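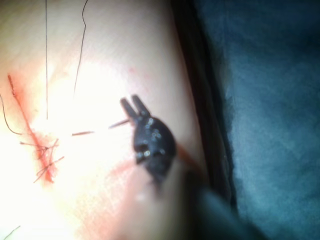

Milagros Lumanlan asked at the last review whether spacing or knot security should carry more weight in the marking of closures, and whether the answer changes what we need to buy. Our position after this period is that knot security should carry more weight, and that the purchasing plan stands with one amendment to the thread order.

Progress report: Suture Practice Materials, Stage 2
Submitted July 15, 2020

1. Scope

Stage 2 covers the selection of tissue pads and thread for the suturing bench, the preparation of a standard incision, and a draft marking sheet for interrupted closures. Stage 1 (bench fit-out and lighting) was closed in the previous report and is not revisited.

2. Pads

Two pad types were compared. The Turden pad is a single layer and takes a clean cut, but the needle track enlarges under repeated tension and the margins tear when bites are placed close to the edge. The Prins pad has a firmer upper layer over a soft base. It holds a bite closer to the margin and is the preferred pad for the remainder of the project.

A pale pad was specified for both types. Red marking along the incision is easy to find against it under the bench lights, and reddish-brown thread remains legible over most of the working area. Where the light is strongest the thread can be lost against the pad surface over part of its length. The lamps will be lowered one setting and the effect recorded in the next period.

Pads used to date: 200. Pads rejected on receipt: 13, all Turden, for surface bubbles or uneven thickness. The supplier has agreed to credit the rejected units.

3. Incision preparation

Incisions are cut freehand against a template and then coloured. The colouring agent spreads a short distance into the pad on either side of the cut. Spread is greater where the cut is deeper. It does not affect handling, but it makes the margin harder to judge when bite distance is measured afterward. A thicker colouring medium from Drumik is on order. If it proves no better, bite distance will be measured from the cut itself with the pad flexed open.

4. Thread and knots

Thread tails were the main source of difficulty in marking. When tails are left at mixed lengths on adjacent knots they cross over the incision, and the assessor cannot tell which tail belongs to which knot without lifting them. This adds time and risks loosening a knot before it is scored. The draft sheet now includes a line for tail length and direction, and tails are to be laid to one side of the closure before trimming.

Knot security is tested by drawing the margins apart by hand until the first knot slips or the pad tears. The test is coarse. Results are entered as held, slipped or pad failure, with no force value. A spring gauge was costed and deferred to Stage 3.

Thread consumption exceeded the estimate. The amended order is for 300 lengths from Vumholm, same colour and gauge, to be charged to the consumables line. No increase to the total budget is requested.

5. Marking sheet

The draft sheet has 12 items. Spacing, bite distance and margin alignment are scored after the closure is complete. Needle and thread handling are scored during the closure. Two items, eversion and evenness of tension, gave inconsistent scores between assessors and are being reworded.

6. Work for the next period

Complete the lamp adjustment and repeat the thread legibility check.
Trial the Drumik medium on Prins pads.
Reissue the marking sheet with revised wording for eversion and tension.
Confirm storage conditions for opened pads, which stiffen at the edges if left unwrapped over a weekend.

7. Variance

The schedule is two weeks behind owing to late delivery of the Prins pads. The delay is contained within Stage 2 and the Stage 3 start date is unchanged.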